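Sesiones de música en bares – ¿cómo se entra sin molestar?

Publicado el 23 de abril de 2024 en Música tradicional y folk

Hola a todos. Llevo un año y pico con el violín (antes piano de pequeño, no cuenta) y en un bar de mi barrio, el Skeseo, hay sesión de folk cada dos semanas. Voy siempre, me pido algo, me siento en la mesa de al lado y no saco el violín de la funda. Así desde noviembre.

Mis dudas, rápido que entro a trabajar:

Si hay que pedir permiso o uno se sienta y ya. Y a quién, porque no veo que mande nadie, aunque hay un señor de la concertina que empieza casi todos los temas.

Cuántos temas debería saberme. Tengo 14 más o menos limpios, casi todo jigas y alguna polca, pero a mi velocidad. Ellos van muchísimo mas rápido.

Y si está mal visto grabar con el móvil para sacarme las cosas en casa.

Tengo 40 años, no soy un chaval, me da un corte tremendo. Gracias!!

Cirilo Contreras

Tirar
Respuesta marcada como útil por 14 personas

A ver, Cirilo, por partes.

Permiso: sí, pero sin ceremonia. Llegas pronto, antes de que arranquen, y le dices al de la concertina "toco un poco el violín, ¿os importa que me siente?". Te van a decir que sí. Lo de llegar pronto es importante, a mitad de sesión las sillas ya tienen dueño aunque parezcan libres. Y las que están pegadas a los que llevan el peso no las cojas el primer día, ponte en un extremo.

14 temas está bien. Yo entré con menos. Lo que pasa es que esa noche igual tocan dos de los tuyos, o ninguno. El truco es apuntar lo que tocan ELLOS y estudiar eso, cada sesión tiene su repertorio y lo repite un montón. Si no pillas el nombre pregunta entre tema y tema, muchas veces ni ellos se lo saben, jaja.

Si un tema no lo sabes, no lo toques. Parece una tontería pero es lo que más molesta, el que va "buscando" las notas a volumen normal. Puedes pellizcar la cuerda bajito, o escuchar y punto.

Velocidad: metrónomo y paciencia, poco más. También puedes empezar tú un tema cuando te inviten (te invitarán, es lo normal con los nuevos) y entonces lo llevas tú a tu ritmo. Nadie te lo va a acelerar, o no deberían.

Grabar: pregunta antes. A casi todo el mundo le da igual si es para estudiar. Subirlo a internet ya es otra cosa – eso no sin permiso de todos.

Ah, y afina ANTES de sentarte.

Vlček

Yo discrepo un poco con lo de llegar y presentarse. Depende del sitio. En la sesión a la que iba cuando viví fuera, en Rillville, si aparecías con la funda ya te hacían hueco, y el que pedía permiso quedaba raro. Luego hay otras medio cerradas, que son un grupo que ensaya en público y le llaman sesión, y ahí te ponen mala cara por muy educado que seas. Si llevas yendo desde noviembre ya te habrán visto, seguro que saben que tocas por la funda.

Lo de no tocar lo que no sabes, de acuerdo al cien por cien. Y no te lleves partituras a la mesa, por favor.

Otra cosa, consume algo. El bar pone el sitio gratis y hay músicos que se tiran tres horas con un vaso de agua. Asi se acaban las sesiones, he visto cerrar dos.

Violín barato está bien para bar, no te lleves el bueno que siempre hay alguien que vuelca una cerveza.

usuario803

yo toco el bodhrán y a mi me odian en todas partes, tu con violin no vas a tener problema. animo y cuenta que tal 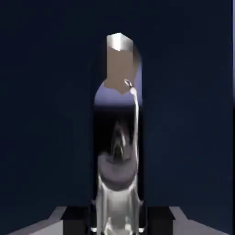 Temas relacionados

Afinar el violín con ruido de fondo
Jigas fáciles para empezar, lista de los usuarios
¿Guitarra en una sesión, una sola o varias?
Concertina inglesa o anglo para principiante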